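Folding, Mending and Sending: Your Questions About the Shirt Swap

Updated 26 September 2019

I get a lot of the same emails (which I love, please keep writing!), so I finally sat down and put the answers in one place. I'm Angelica Barredo, I run the Panganiban Shirt Swap out of my sewing room, and most of what follows comes from folding far more shirts than any one person should.

What is the swap?

You send me shirts you don't wear, I check them over, and you pick the same number from the shelves. We've passed along 761 shirts so far, mostly button-ups, with a steady trickle of polos that I'm a little less excited about.

What kinds of shirts do you take?

Anything with a collar. Cotton, linen, flannel, chambray, short sleeves, long sleeves, loud Hawaiian prints your brother-in-law refuses to wear in public. No T-shirts, please, they take over the whole room.

Do I need to iron before I send?

No! Wash it, dry it all the way and fold it well. I steam everything once it gets here. "All the way" matters, though. A damp cuff in a sealed mailer for a week in July is something you only want to smell once.

Can you explain how to fold a button-up? Mine always end up lopsided.

Sure, and this is the question I get most. Clear a table bigger than the shirt. I know the bed is right there, but a mattress gives under your hands and you end up pushing wrinkles around. Button the top button, the bottom one and one in the middle, then lay the whole thing out and smooth it from the placket toward the side seams. 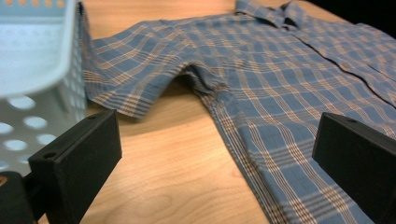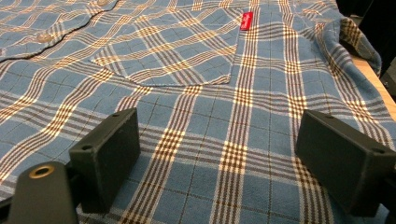
Once it's smooth, turn the shirt face down, keeping hold of the shoulders so the collar doesn't flop under. Fold one side in toward the middle of the back, lay the sleeve down along the fold, and do the same on the other side. With a plaid you get free help, because the stripes work like ruled paper: pick one of those tan or cream lines running down the body, follow it with your fold, and you'll see right away if you're drifting. Ignore the lines on the sleeves, they run at their own angle and will only confuse you. Then bring the hem up in two folds, flip it over and straighten the collar.

What do I do about the bunching at the armpit?

Tug the sleeve out sideways with one hand while the other hand holds the side seam flat. It won't go completely flat, there's just a lot of cloth meeting in one spot. Get the big ridge out and move on.

Should the chest pocket be folded?

Try not to. A crease across a pocket shows, and it's a pain to steam out with two layers there. And please check inside it! I've found grocery lists, a guitar pick and 17 dollars, which went back to a very surprised Pascal Görtz.

The pocket on my plaid shirt doesn't line up with the rest. Is that a flaw?

Usually it's on purpose. Lots of makers cut the pocket at an angle so the stripes run diagonally, and I think it looks great. I'd only call it a flaw if the stitching is crooked too.

What about missing buttons?

Send it anyway. My button drawer has 2,000 buttons in it (I counted over a long weekend with a cold, don't judge me) and I can nearly always find a close match. If you still have the spare that was sewn inside the shirt, leave it where it is.

Do you cut out labels and tags?

Never. Little tabs on pocket seams stay, neck labels stay. If a neck label itches, the new owner can pick it out with a seam ripper.

How should I pack them?

Up to 10 shirts per box. I like the flat Busurex mailers for one or two, and any sturdy box for more. Alternate the collars, one at the left end and the next at the right, so the stack stays level. My neighbor Anton stacks his all the same way and they slide out like a deck of cards when I open the lid.

How long does it take to hear back?

I go through boxes in the order they come in, and you'll get an email when yours is on the table. Pickup is at the Wurera counter downstairs if you're local, otherwise I mail your picks with a note saying what I fixed.

Can I ask for a certain size or color?

Yes, put a slip of paper in the box with your size, two colors you like and one you can't stand. Blue goes fastest, so give me a second choice if that's what you're after.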